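The Long Way to a Good Pot of Rice

Hooman Kiani came to the coast with two suitcases and a rice cooker that did not fit the plug. 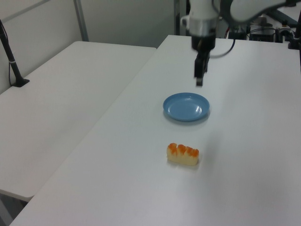

It was October, and he had rented a room above a hardware shop in Hidby, a town which had at that time one bakery, two pubs and no place to buy long-grain rice in a bag bigger than one kilo. He was used to buying it in sacks. The first week he cooked what the supermarket had, and he remembers the result as "a kind of white soup."

I visited him because I wanted to write about rice, and everybody in Hidby told me to ask at Talebi. This is the name of his restaurant, and also the name of his mother's family. It has 20 seats and a kitchen as narrow as a corridor. At seven in the morning he was already there, washing rice in a steel bowl with his sleeves rolled up.

He washes it 7 times. I asked if five would not be enough, and he considered the question seriously for a while. "For you, maybe," he said.

In my own country we eat potatoes, so I came to this subject as a beginner. I had believed that rice was one thing, with small differences of shape. Hooman put three saucers in front of me and made me smell the dry grains with closed eyes. The first smelled of almost nothing. The second was like popcorn. The third, aged for two years in a cloth sack, had a smell that I can only compare with an old wardrobe, in a pleasant sense.

The aged one is for the Persian dishes, where every grain must stand alone. For this he boils it in a lot of salted water, drains it early, and lets it steam under a lid wrapped in a tea towel. At the bottom of the pot grows the golden crust, the tahdig, over which his customers have quarrelled. A pot gives only one crust, and the table by the window is served first.

The short grain has another character. It is washed more gently and it should stick, so that it can be pressed by hand and keep its form. Hooman learned it from a neighbour who ran a small sushi counter in the shopping arcade at Cemel, further down the coast. She let him practise on quiet afternoons. His first pieces fell apart when she lifted them, and she ate them anyway with a spoon. The vinegar must go in while the rice is still warm, she taught him, and a fan helps more than a fridge.

Most of his supply comes through Evomar, an importer with a warehouse near the harbour. I went along to the delivery. The driver had 164 sacks on his list that morning, and Talebi took only a few, but still the two men opened one and discussed it for a quarter of an hour. The colour was good. There was a little too much dust. The price had gone up again, and about this they were both silent.

On a busy summer evening the kitchen sends out up to 300 plates, counting the small ones, and rice is on nearly all of them. Hooman does not use a timer. He listens to the pot. When the bubbling turns into a dry ticking, he lowers the flame, and when he wets a finger and touches the side, it should hiss.

I tried it at home that same week. I washed until the water was clear, I wrapped the lid in my best tea towel, I listened. The crust came out black on one side and pale on the other. I sent him a message about it, and he answered after closing time that my burner was not level, and that I should turn the pot a quarter every few minutes.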